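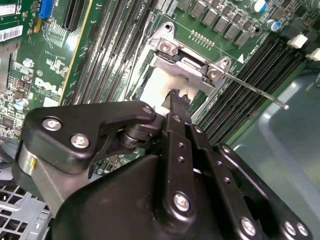

The gripper at the processor socket of a server board.

Open day at Brolwood: server board handling demonstration
Print this page | E-mail this page
Posted in August by the Clusex members' forum desk

Clusex_Desk
Members are thanked for attending the demonstration at Brolwood. The Miranda cell was shown to 183 visitors in groups of 8. Comments are invited below.

rackwright
I attended with the second group. The approach to the socket was slow and well controlled. I should have liked a longer period for questions – five minutes was not sufficient.

tolland_m
I must differ on the approach. A production line could not accept that pace. Our own technicians at Stasidon would regard a socket of this kind as routine work.

rackwright
With respect, pace was not the purpose of the visit. The fingertips are working between two banks of memory slots, with the lever rod lying across one of them. I would prefer care at that point.

boardroom5
Could the organisers state whether the fingertips are safe against static? The presenter did not address the matter.

Clusex_Desk
The question has been passed to the Miranda team and their reply will be posted in this thread. A further visit is planned, with three sessions and a longer question period.

tolland_m
Noted. I maintain my view on pace, but would attend again if cycle times were published beforehand.

Last updated: August, 3 pm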